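Osodura two-arm bench kit: a long review after a lot of bread

Filed under: Home robotics, Kit reviews

I've had the Osodura bench kit bolted together in the back room since June, and I've put off writing about it because every time I sat down to start I ended up recording a few more goes at the bread task instead. That probably tells you I like it. I do have some moans though, and one of them is big enough that I'd want you to read it before getting your card out.

Quick bit of background for anyone who came here from the coffee grinder post (hello, sorry, there's no coffee in this one). I'm trying to teach a pair of small arms to unpack shopping. You move a second pair of arms by hand, the pair on the bench copies you, and everything gets saved: all the joint positions plus the camera video. Do that enough times and you've got a pile of examples to train on. The training is the glamorous part, I suppose, but the pile of examples is where all my evenings go, so a kit that makes recording pleasant is worth a great deal to me.

My last setup was a single arm from Zurness clamped to a desk. Lovely little thing, very smooth, but try opening a plastic bag with one hand and you'll see why I moved on.

What you get from Osodura is the rail, both follower arms, both hand-held leader arms, the wrist cameras, a fixed camera and a big bag of clips and screws. The posts and walls come as an add-on. The coverings are whatever you fancy, and I fancied blue bricks and a rose print, so the whole thing looks like a tea room. The recording software is called Pillus and it's free, with a paid version that syncs to their storage. I've stuck with free.

Putting it together took me most of a day. The instructions are decent on the mechanical side and a bit thin on cabling. There are clips all along the arms for the cables and I'd strongly suggest using every last one, even when you're tired and want to see it move! I skipped a couple near the elbow and had a cable snag on my very first proper session. Once it's done it's a tidy machine. The status lights by the bases are easy to see from where I stand, and I've got into the habit of glancing down at them before each recording.

Calibration is 20 minutes if you do both arms properly. You can do a short version, and for a while I did, until I noticed the left gripper was landing a finger's width off where I wanted it. Now I do the long one at the start of every evening with the radio on.

So, the bread task. One bag, one wavy-edged dish, one bun. The bag is crinkly pink plastic with a silly little print on it, and it's a pain to handle in all the ways I want the arms to learn about. It folds over on itself, it slides, it goes shiny under the lamp. The dish is a bit see-through with a scalloped rim, so the wrist camera gets all sorts of glints off it. 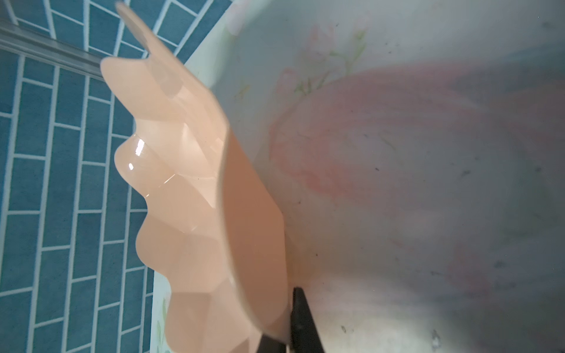
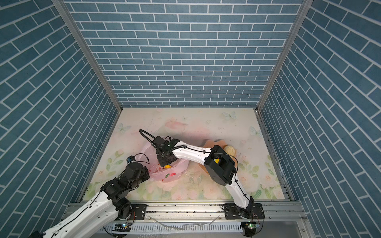 A gripper on the rim of the dish in the first, and the right arm down in the bag in the second.

Reading time: 6 minutes

Let me talk about the grippers, as they're what sold me. The fingers taper down to quite a narrow tip, and that's ideal for rims. With the Zurness I had stubby rubber pads that were great on mugs and hopeless on anything thin. With these I can get one finger on the inside of the dish and the other on the outside and just pinch. It took me a good few evenings to get the knack of the angle. Come in too steep and you push the dish away from you; come in too flat and the knuckles of the gripper bump the mat first.

In the bag they're less brilliant. The gripper body is a boxy old lump, and when you send it in through the opening it takes up most of the room. From the fixed camera you often can't see what the fingers are doing at all. This is where the wrist view earns its keep, and I wouldn't buy any kit for this sort of task now without one on each arm. I did one batch early on with the left wrist camera switched off by mistake, and I ended up binning the lot.

Which brings me to Pillus. I like it more than I expected to. You start and stop with a foot pedal (sold separately, grr, but any USB pedal will do), and after each go it shows you all the camera views side by side and asks keep or bin. That one screen has changed how I work. I used to record everything and sort it out at the weekend, by which time I couldn't remember which ones I'd fluffed. Now I decide straight away while my hands still remember what went wrong. You can add a short note too, and mine say things like "dropped bun" and "bag went for a walk".

So far I've recorded 476 goes and kept 209. That sounds dreadful written down! A lot of the binned ones are from the first fortnight when I was still learning to drive the thing, and I'm fussy. If I hesitate for ages over the bag, or regrip the dish for no good reason, out it goes. I have kept a fair number where I made a mistake and put it right neatly, and I'd encourage you to do the same. My first trained version had never seen a slip in its life, and when it slipped it simply carried on with an empty gripper as if it were holding something. Quite eerie to watch.

The other thing I'd say about variety is to be honest with yourself about how much you move things. I thought I was putting the dish in all sorts of places. Pillus has a map view which lays the starting positions over one another, and mine were all in a tight little clump where my hand naturally puts a plate. I now roll a die for which part of the mat it goes on. It feels daft and it works.

Crumbs! Nobody's product page mentions crumbs. Real bread drops bits all over the mat, and I went back and forth over whether to sweep between goes. In the end I sweep at the start of an evening and then leave them, on the grounds that my kitchen has crumbs in it as well. If you'd like a cleaner life, Xolalpa do a set of pretend food which I've borrowed for a week. The pieces are nicely made but too stiff for my liking. A real bun gives a bit when you squeeze it, and I want that in the recordings.

Now the moans.

The leader arms are too heavy. They're fine for the first half hour and then my shoulders start to complain, and I can see it in the recordings: the later ones are slower and jerkier. There's a spring attachment on the Osodura site that takes some of the weight. It should be in the box.

The fixed camera mount droops. It's a tiny amount over an evening, but I only spotted it when I flicked between the first and last recordings of one session and saw the whole bench hop upwards. I've put a blob of glue on the joint and a pencil mark beside it so I can check. A cheap part on a kit that isn't cheap, and it did cost me a night's work.

And the big one: if either arm drops its connection in the middle of a recording, Pillus carries on and saves the thing as normal. There's no warning on the screen. The dead arm just sits in the file at its last position looking perfectly calm. I've found 2 of those so far, both while hunting for something else, and I don't love thinking about how many I'd have trained on had I been less nosy. I've written to support and got a friendly reply saying it's on the list. Until it's fixed, scrub through the joint graph before you press keep. A flat line where there should be a wiggle is what you're after.

Would I buy it again? Yes, with the walls add-on and the springs from day one. The walls looked like a frippery when I ordered, but they hide my laundry, the cat and the changing light from the window, and my recordings from different evenings match far better than the desk ones ever did. If you only want to pick up blocks and put them in a cup, a single Zurness arm will do you nicely for much less. If you've got a job that needs two hands and you don't mind spending an awful lot of evenings with a bread bun, I'd go for this one.

Four stars. I'll bump it up if the dropped connection thing gets sorted. Next up is a bag with a drawstring, and I'm already dreading it.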